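Sourdough, month three

So I've been feeding the starter since June and I think we finally understand each other. It lives in a jar on top of the fridge, next to the radio, and it gets 100 grams of flour and 100 grams of water every morning before I've had my coffee. I forgot it for a whole weekend at the lake and it smelled like nail polish remover when I got back! Two feedings later it was fine.

The flour matters more than I expected. I began with the cheap Jollar all-purpose and got bricks (tasty bricks, but still). Then the little mill shop in Tavgate had a sale on bread flour and I came home with way too much of it, and the very next loaf had real holes in it. I did a little dance in the kitchen.

I still can't shape a loaf to save my life. My dough spreads out like a pancake the minute I turn my back - I've cut the water down a bit and that helps, but I'd love to get to the wetter doughs one day. My neighbor swears by rice flour in the basket, and I have to say nothing has stuck since I switched. 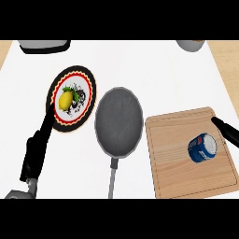

Can you keep a starter in the fridge if you only bake now and then? Sure you can, just feed it once a week and give it a couple of feedings at room temperature before you bake.

Next up is rye. I've got 200 grams of it left in the bag and a recipe my aunt wrote on the back of an envelope, with no oven temperature on it anywhere, so I'll be guessing.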